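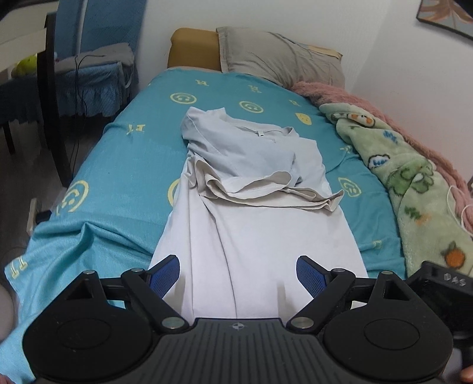 Pale T-shirt on the turquoise smiley sheet, hem folded back, collar still to be straightened.

Mutero: shirts, beds and how they get folded

README, last revised March 19, 2020
Kept by Bo-ram Na

Welcome, and thank you for opening the readme first. Mutero is a collection of written folding notes with photos to go with them, all about one very ordinary job: taking a T-shirt that has been dropped on a bed and getting it flat enough, and then folded enough, to go in a drawer. There are 400 notes in this release. They cover 62 garments, most of them T-shirts, with a few long-sleeved tops and pajama tops that I couldn't bring myself to leave out.

I started writing the notes for my own household, where three of us fold in three different ways and none of us can find anything in the others' drawers. Then a friend at Skinard, a small shop that repairs and resells clothes, asked if she could use them to train new staff at the sorting table, and the notes got longer and (I hope) clearer. If you've only ever seen the older version that went around as one long text file, a good deal has changed. See the section on changes near the end.

What is in the folder

notes/ holds the folding notes themselves, one plain text file per fold. They are short. Most run to a paragraph, and the longest is a page and a half about a pajama top with a ruffle.

photos/ holds the pictures. Not every note has a picture, and some have several. The pictures are stills of a shirt at some point on its way to being folded, so please don't expect a tidy before and after.

garments.csv lists the garments, with what I know of each: kind, color as I would call it in daylight, size on the tag if the tag is readable, and a free-text column for remarks.

surfaces.csv lists the beds, tables and ironing boards the folding was done on, with the covering that was on them at the time.

words.txt is a little glossary. I mean particular things by "flat," "bunched," "folded back" and "squared," and it will save you some head-scratching to read it before the notes.

Why beds

I get asked this more than anything else. A table is better for folding. It's firm, it's the right height, and a shirt will slide on it when you want to turn it. But when I asked people where they fold, nearly everyone said the bed, and usually with the blankets and pillows still on it, pushed over to one side. So that is where most of the notes come from. The turquoise bed in the photos is a good example of the sort – a pillow and something mustard-colored up at the head, a fuzzy pink blanket and a light green cartoon fleece shoved along the wall, and the shirt laid out on what's left of the sheet.

A bed does change the job. The mattress gives under your hands, so pressing a crease in hardly works, and you have to smooth with a flat palm and long strokes. The sheet comes along with the shirt if you pull too hard. I've noted it each time a fold had to be started over for that reason, under "sheet moved" in the note.

Patterned sheets turned out to be a help in one way I hadn't planned. On a sheet with big printed shapes, like the yellow smiley faces, you can say "bring the hem up level with the next face" and people understand at once. On a plain sheet you're left saying "up a bit, no, a bit more." I kept the patterned sheets in for that, even though a friend told me they made the collection look like a child's bedroom. Well, some of it is a child's bedroom!

How a note is laid out

Each note has the same parts in the same order, and a part is left blank if there was nothing to say.

Garment: the short name from garments.csv.

Surface: the short name from surfaces.csv.

Start: how the shirt was lying when folding began. Face up or face down if it could be told, which end was toward the folder, and where the fabric was bunched.

Steps: what was done, in the order it was done, in everyday words.

Finish: how it ended. "Squared" means four fair corners and no sleeve poking out. "Fair" means it would do for the drawer. "Given up" means what it says, and there are more of those than I'd like.

Remarks: anything else. I ramble in this one, and you are free to skip it.

The flattening steps

Most of the notes begin with flattening, and the wording is so similar from one to the next that it seemed kinder to put the general method in one place. The notes then only mention where a fold went differently.

Find the collar first and put it at the far end, toward the pillows. On a crumpled shirt the tag is the quickest thing to look for. Once the collar is in place the rest of the shirt has somewhere to hang from, so to speak, and you can work your way down.

Next undo any hem that has folded back over itself. In the photo at the top, the turned-back layer makes a wavy band right across the middle of the shirt, with the lower half lying a good deal smoother. People love to smooth over a band like that, and it never helps. Take hold of the turned-back layer, lift it clear, lay it down where it belongs, and only then smooth.

Sleeves come after that. They hide. A sleeve on a soft shirt will tuck itself under the body or bunch up at the cuff, and the fix is to pinch the bunched corner, draw it straight out to the side, and let go of it gently. Do one side and then the other. If you pull both at the same time on a bed, the middle of the shirt lifts and you get a ridge down the front.

Last of all, smooth from the collar down to the hem with the flat of your hand. Two or three strokes will do. A thin jersey shirt goes flat very quickly and then starts to creep if you keep at it.

The folds themselves

There are 6 folds in the collection. The one you'll meet most is the one I call the Ziver fold, named after the street where I grew up, where everyone's mother seemed to do it: sides in to the middle with the sleeves laid back down along them, bottom hem up to just short of the collar, then in half once more. It makes a soft, slightly thick rectangle that stacks well and doesn't stand up on its own.

The others are the shop fold (done around a piece of card, as they do at Skinard), the thirds fold, the roll, the half-and-half, and the one labeled "no method" for people who just keep folding until it is small. I've grown fond of "no method." It finishes "fair" far more often than you'd guess.

Sleeve notes

The white shirt has its own small group of notes, nearly all of them about sleeves. It was spread loosely with the collar toward the middle of the bed, and the folds of the fabric ran down from there, which is how a good many shirts land when you simply drop them and walk around to the other side. For that one I'd take the sleeve by its corner before touching anything else, and leave the body alone until both arms are out. If you're only going to read a few notes to get the feel of the collection, these are a nice place to begin, as the remarks are short for once.

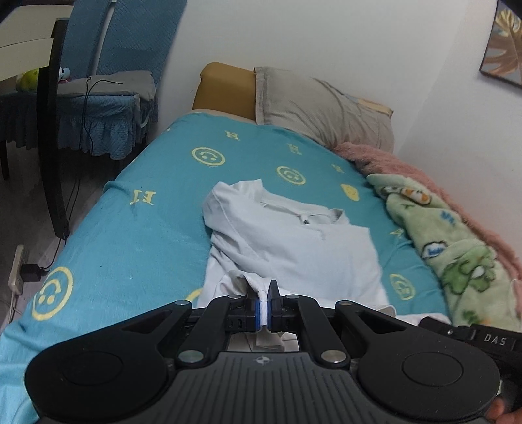 Things to know before you use it

Colors are not to be trusted too far. Pale gray, off-white and white run together under a bedroom lamp, and I've called the same shirt by more than one name in the older notes. Go by the short name in garments.csv and you'll be fine.

The garments lean heavily toward soft cotton T-shirts in adult sizes. There's very little here on button-down shirts, nothing on trousers, and nothing at all on fitted sheets, about which I have no wisdom to offer.

The notes were written by several people and I have only tidied the spelling. One person's "bunched" may be another's "a bit creased." The glossary helps, but it was written after a good part of the notes, so it can't fix everything.

The "Finish" word was picked by whoever did the folding. I haven't gone back to judge anyone's corners.

Checking the files

There's a small checking script in the folder called Ok. Run it from the top of the folder, and it goes through the notes to see that each one names a garment and a surface that exist in the two tables. If everything lines up, it prints its own name and stops. If not, it prints the file names it's unhappy with, one to a line. It doesn't look at the photos.

Changes in this release

The one long text file has been split up, so each fold has a file of its own.

Surfaces now have their own table. Before, the sheet and blankets were described over again in every note, and never twice in the same words.

The pajama tops are back in, by request.

"Neat" has been replaced with "squared" throughout, after a rather long talk about what neat means.

Using and sharing

Please use the notes however you like, at home, in a shop or in a class. If you print them, keep my name on the first sheet, and leave the remarks in if you have the room. People have put some lovely things in there.

Corrections are welcome, especially to garments.csv. I plan to put out the next release in July, and anything sent before then will be read with a cup of tea and almost certainly answered at too great a length.

Bo-ram Na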